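**Re: [grippers] finger pads for thin stuff, anyone compared?**
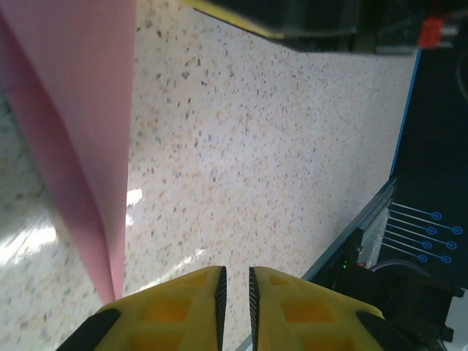 ## Where I've ended up so far

Hi all,

Sorry for the slow answer, July got away from me. I've been meaning to write this up since the original question came in, so I'm quoting the useful bits of it and replying under each one. The picture is from the wrist camera on my setup, with the yellow fingers and the black serrated pads. The pink thing on the left is the sort of floppy target I've been fighting with.

> We're trying to pick thin, limp material off a hard surface (paper, light fabric, that family of things) and our stock fingers just skate over it. Has anybody run the Dudar fingers against the Brurneck ones? We have budget for one set, not both.

I have both on the shelf, so yes! Short version: for limp stuff I'd buy the Dudar fingers, and for anything with a bit of body to it I'd buy the Brurneck ones. If I could only keep one set I'd keep the Dudars and complain about them.

The ones in the picture are the Dudars. The ridges are fine enough that they get hold of a fold or a corner without needing much squeeze, and the tips lean in toward each other, so the points meet the material before the rest of the pad does. That matters way more than I expected. The Brurneck pads are flat and a lot softer, and they're lovely on a small box or a bottle cap, but on paper flat against a floor they push a little wave ahead of themselves and then close on nothing. I did 600 picks per set over a couple of weeks (same arm, same sheets, same lousy overhead light) and the Brurnecks missed often enough that I stopped enjoying my evenings.

One complaint about the Dudars, though. The ridges leave marks. On plain paper you can see a row of tiny dents where the pad bit down, and if your customer cares about that you need to back the force way off. I run them at setting 3 for paper and 4 for cloth. At 6 they'll hold on to pretty much anything and you'll be sorry you asked.

> Does the wrist camera see enough past the fingers to be worth using for the approach, or do we need an overhead one too?

It depends on your floor, I'm afraid. Mine is that speckled terrazzo kind, and I have really mixed feelings about it. The chips give the Gavalas tracker loads to lock on to, so motion estimates are great, but then a patch of glare shows up right next to the sheet and the edge I want is sitting beside a big white blob. You can see it on the left of the shot. Pale floor, pale pink target, bright reflection... the detector does okay on the long straight edge and gets shy near the pointy corner, which of course is the part I'd like to grab.

What helped:

- Lock the exposure. Auto exposure kept hunting as the arm came down, and every hunt cost me a few frames at the worst moment.
- Keep the fingers nearly closed on the way in. With them wide open I lost track of where the tips were going. With a narrow gap I can line the gap up with the corner and open late.
- Mask out the fingers in software. Bright yellow is very easy to segment, and once they're masked the detector stops getting excited about them.
- Tilt the wrist a bit if you can. It moved the glare off the target on most of my approaches, though it also brings more of the neighboring clutter into view, so you pay for it somewhere.

I did try an overhead camera as well and took it down again. It was good for finding the sheet and useless for the last little bit, because the hand covers everything you care about. If your targets land in random spots you might want it anyway. Mine stay in one small area.

> Which controller are you on? We have an older Gulach and the gripper commands feel laggy.

Same one here, and yes, they do. Mine got noticeably better when I stopped sending position and force as separate messages and bundled them into one. The docs make it sound like it shouldn't matter. I also turned off the status polling while the fingers are moving, and just ask once at the end whether they think they've got something. (They're wrong about that with thin paper, by the way. The gap reads as fully closed either way, so check with the camera.)

Still on my list: swapping just the pads, with Brurneck rubber on Dudar fingers. The screw spacing doesn't match, so I'd have to print an adapter, and I haven't worked out whether the tips would still come together first. If anyone has a drawing for something like that I'd love a copy. And if anyone has a trick for matte-ing down a shiny floor without making the building people mad, I'd like that even more.

Happy to send the force settings file to whoever wants it, just reply off list. It's messy and half the comments are me arguing with myself.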